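Salem Snack Tasting Group
Minutes of the February meeting

The meeting opened at 6:30 p.m. in the back kitchen. Marwa Helmy chaired and took the notes. There were enough members for a vote.

1. Minutes of the last meeting
Approved with one change. The score for the Masta lemon wafer should read 4 out of 10. It had been typed as 7.

2. Results of the cracker tasting
Marwa read out the results. The rye cracker with caraway came first by a wide margin. The smoked onion cracker did poorly, mostly on aftertaste, and several score sheets used the word "ashtray." The plain salted cracker was left out of the ranking as it was only there for members to compare the others with.

One member asked if scores for crackers eaten with cheese should be kept apart from scores for crackers eaten alone. Agreed that from now on everything is tasted plain first, and the plain score is the one that counts. Cheese can be put out afterward.

3. Spring tasting: filled chocolate bars
The spring tasting will cover filled bars only. Solid chocolate was done last year. Peanut butter fillings are allowed but will be served at the end of the evening, on separate plates, and labeled. Two members have nut allergies and will leave before that part or sit it out.

Proposed list so far:
Masta caramel and sea salt
Masta sour cherry
Zarkton mint crisp
Zarkton malted milk
Tultix passion fruit
Tultix toasted coconut

There was a long discussion about the Tultix passion fruit bar. It is sold only in a large size, and one member felt it had been "all shell" since the recipe changed. Others had not tried the new one. It stays on the list.

The Zarkton orange bar was suggested and voted down. It was covered in the citrus evening and the group did not want to repeat it.

Bars will be cut into 16 pieces each, chilled for an hour, and brought back to room temperature before serving. Wrappers come off in the pantry so that the tasting is blind. Water and plain bread will be on the tables. Coffee waits until the sheets are in.

4. Budget
There is some $400 in the account. The spring chocolate will be paid for out of this. A request to buy a second set of small plates was put off until the next meeting.
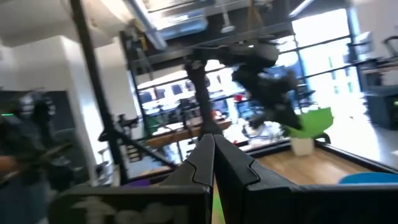
5. Score sheets
The current sheet asks for texture, sweetness, filling, and overall. Members find "sweetness" confusing, as it is not clear if a high score means very sweet or sweet in a good way. It will be changed to "balance." The comment box will be made bigger. Marwa will bring a draft.

6. Room
We have Room 701 for the spring tasting, with use of the refrigerator down the hall. Food left in it overnight gets thrown out.

7. Other business
A member offered a jar of homemade pickled grapes for an informal tasting. Accepted. Opinions differed.

A suggestion to do potato chips in the summer will go on the next agenda. Anyone with flavors to propose should send them to Marwa beforehand.

The meeting closed at 8:10 p.m.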